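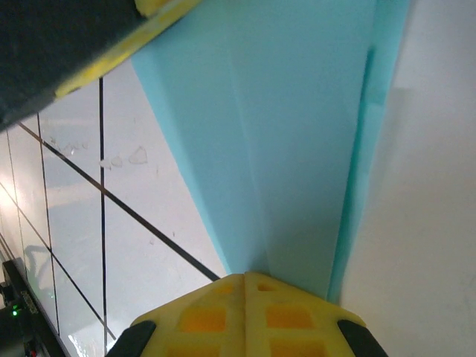 Nidton Community Hall
Kitchen and Craft Room: Monthly Safety Checklist with Comments
Date of inspection: 7 February 2026
Inspected with the building open. Items marked OK need no work. Items marked ACTION stay on the list until signed off at the next inspection.

EXITS AND WALKWAYS

1. Main door opens fully from inside without a key: OK
2. Side door opens fully from inside without a key: ACTION
The door sticks at the bottom corner and needs a shoulder to open. It was planed in January and has swollen again. Check the flashing over the frame before planing it a second time.
3. Exit signs lit: OK
4. Emergency lights come on with test button: OK
The one by the coat rack is dimmer than the others. Replace the battery at the next service.
5. Walkways clear to both doors: ACTION
Folding chairs were stacked against the wall beside the side door. They go in the closet under the stage, including after evening rentals. Add a line to the rental sheet.
6. Floor mats flat, edges not curled: OK

FIRE

7. Extinguishers on hooks, pins in, gauges in green: OK
8. Extinguisher service tags current: OK
9. Fire blanket by stove: ACTION
Pouch is on the wall but the pull tabs are tucked inside. Pull both down so they can be grabbed.
10. Smoke alarms tested: OK
11. Hood filter clean: ACTION
Greasy along the back edge. Same comment as last time. Soak it overnight and let it dry before putting it back.

ELECTRICAL

12. Outlets and cover plates not cracked: OK
13. GFCI outlets trip and reset: OK, both sides of sink
14. Cords free of cuts and tape: ACTION
The coffee urn cord has electrical tape near the plug. Take the urn out of use and tag it. Do not re-tape.
15. No extension cords used as permanent wiring: OK
The one behind the refrigerator is gone.
16. Panel clear in front: OK

KITCHEN

17. Refrigerator at or below 40 F: OK
18. Hot water at hand sink: OK
Takes a while to arrive. Let it run.
19. Knives stored in block or sleeves: OK
20. Cleaning products stored away from food: ACTION
A bottle of Skendis degreaser was on the shelf with the flour. Moved to the locked cabinet during the inspection. The label on the shelf has worn off and should be redone.
21. Step stool feet and hinges sound: OK
The Valente stool is fine. The older wooden one is loose at the top step and should be thrown out.

CRAFT ROOM

22. Paper cutter blade locked down when not in use: OK
23. Scissors and craft knives counted back into the drawer: ACTION
The sheet shows 99 items out and 2 short on return. Look behind the radiator cover and in the lost property box before reordering.
24. Glue guns unplugged and on the metal tray: OK
25. Solvent glue used only with windows open: not observed
Both windows do open and the stays hold.
26. Sheet materials stored flat or strapped upright: OK
27. Radiator clear of paper and fabric: OK

FIRST AID

28. Kit in place and sealed: ACTION
Seal broken, burn gel missing. Refill from the office supply and put on a new seal.
29. Eyewash bottle in date: OK
30. Emergency numbers posted by phone: OK
The sheet still lists the old Broremska alarm line under the new one. Cross it out.

GENERAL COMMENTS

The capacity sign in the main room reads 200 and is hard to see with the curtain drawn back. Move the tie hook over so the curtain stops short of it.

The side door, the urn and the first aid kit come first. The hood filter can wait until the kitchen is free for a night, but it should not show up on this list a third time.

Keep this copy in the binder by the office door.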